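FEATURES | AUTOMATION & RECOVERY

Keeping cell two honest
By Bianka Halász
April issue

The second cell at Grirnonora starts its day at 6:40, when Idalina Esteves switches on the controller and goes to put the kettle on. The arm needs a few minutes with the power on before she will trust its zero. She used to skip the wait. Then she compared a month of morning placements with afternoon ones, and now she drinks her tea first.

Grirnonora takes retired office computers from schools, clinics and local councils and pulls them down for parts. Most of that work is still done by hand at the long benches near the loading door. Cell two is where the company is teaching an arm to do some of it: memory modules first, then cables, then processors. Last year the cell handled 1,517 machines. Esteves looks after it with one other technician, Vivek Sachdeva, and between them they do nearly all the setting up, cleaning and repair.

The weekly job is the fingers. They bolt on in pairs and they wear at the tip, where they meet metal edges. Sachdeva takes them off, wipes the mounting faces with alcohol and lays each one on a small steel block to check it for bend. A finger that rocks on the block goes in the bin. He prints replacements in batches overnight and keeps a tray of them in the drawer under the controller, sorted by date.

"People ask about the software," he says. "Most of my week is screws."

When new fingers go on, the wrist sensor has to be checked too. Its bracket sits close to the screws and it is easy to knock with a driver. A degree of tilt at the wrist moves the target a few millimetres on the board, and that is enough to miss a memory latch. Sachdeva runs a short routine in which the arm visits a set of marks on the table and reports how far off it thinks it is. If the numbers are poor he loosens the bracket, sets it again and repeats the whole thing. On a good day it takes 20 minutes. On a bad one he has been there until lunch.

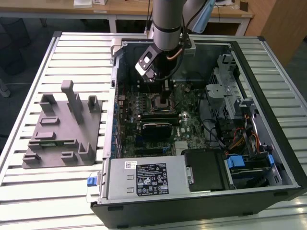 Desktop towers are the hardest thing the cell is asked to handle, and they take up most of Esteves's setup time. A laptop can be clamped flat. A tower has depth, and the arm has to reach down into it without touching the walls on the way. She lays each one on its side on the slatted table and drives the arm through the approach at low speed, stopping with the gripper over the board to look at the clearances. The Dell she is working on has its graphics card fitted just below the processor area, and the SATA cables loop across the board toward the drives, so there are two things to stay clear of before the finger gets near the socket. The bundle of red, yellow and black power leads beside the drive cage is a third. She saves each safe position under the model name and writes a note to go with it.

The notes are kept in a program called Grovitz, bought from a small supplier and altered a good deal since. It holds 191 case layouts at present. Each has an approach height, a list of places to avoid and a comments field, which Esteves says is the only part she reads every time. A typical comment is "cage sits high, come in from the rear."

Fixtures are the other half of the job. Parts that come out of a machine need somewhere to go, and the arm has to be able to find them again. The grey printed plate on the table, with its upright posts and slotted blocks, came after several earlier layouts that were too crowded for the gripper to get in between the holders. Deolinda Veloso, who runs the floor, was against printing them at first. She wanted machined aluminium. The quote from Antunes, the shop that does the company's metalwork, came back at $325 a plate, and the layout was changing every fortnight. Printed plates stayed.

They do have limits. The slots open up with use, and a part that should stand straight starts to lean. Sachdeva replaces a plate when a test block can be wiggled by hand. He doesn't measure it.

Faults are written up in a paper book as well as in Grovitz, at Veloso's insistence. There were 169 entries last year. Cable snags were the largest group, followed by missed grips. The cable running up from the wrist has been replaced twice. It fatigues where it bends, and the first sign is usually the sensor dropping out for a second when the arm is at full reach. Esteves now leaves a little more slack than the manual suggests and checks it by feel at the end of each shift.

The next step is a trial with Grustolura, a refurbisher that wants working processors back with the socket pins undamaged. Wanpen Rattanakul, who is managing the trial from the Grustolura side, has visited twice and asked for slower lifts and a record of the force used on each one. The slower lifts were easy. The force record means a new sensor, a new bracket to hold it, and another round of checking everything that hangs off the wrist.

Esteves has cleared two afternoons for it. She expects to need four.

RELATED
Who fixes the forklift? Small depots and the service gap
Sorting cable by hand in a busy recovery yard
Print or machine: what workshops pay for fixtures
A council clears its old computers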